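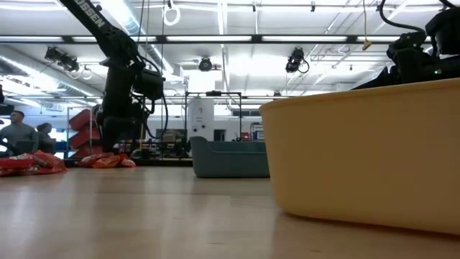

Section 3. Setting Up Your First Injury Claim File

Welcome back! By now you should have Lumanlan installed and your office profile filled in, so we can get to the part most people bought the program for, which is keeping everything about an accident claim in one place where you can find it again. Set aside a quiet stretch for this the first time through. Your second file will go a great deal faster, we promise.

Before you start, gather the police report, any letters from the insurance company, and whatever medical bills have come in so far. If some of them are still in the mail, that's fine — you can add them whenever they turn up.

1. From the Home screen, click New File and choose Personal Injury. (If you only see Property Damage, your license hasn't been switched on yet. Go back to Section 2.)

2. Type in the date of the accident first, before anything else. Lumanlan builds its reminder calendar from this one date, and the calendar is much happier when it isn't changed later.

3. Pick the state where the accident took place. Please be careful with this one if your client lives somewhere else, as people very often choose the home state out of habit.

4. Add the parties. Each driver, passenger, vehicle owner and insurer gets a separate card. A driver who also owns the car needs only one card with both boxes checked.

5. Open the Bills tab and enter each medical bill on its own line, with the provider, the date of treatment and the amount. Leave out the dollar sign and type the number as you'd write it, for example 3,380.

6. Scan or drag in your papers. Each file can hold up to 300 documents, and any single document may run to 100 pages. Longer hospital records should be split before you bring them in.

7. Click Save and Lock. The file now shows up on your Open list with a blue tab.

Note: If your office uses Flallent for billing, wait until the file is locked before linking the two. Linking early gives you duplicate party cards, and those have to be merged by hand, one at a time.

Caution: The reminder calendar is a helper and can't give legal advice. Filing deadlines differ from state to state, and claims against a city or county often have a much shorter notice period. Always have an attorney confirm the deadline and enter it yourself in the Confirmed Date box.

Caution: Deleting a party card also deletes the letters attached to it. Move the letters to another card first if you want to keep them.

When you're finished, print the cover sheet from the File menu and check the names against the police report. Spelling slips are easy to fix at this stage and rather a nuisance once letters have gone out. Sharing the file with a co-counsel is covered in Section 4.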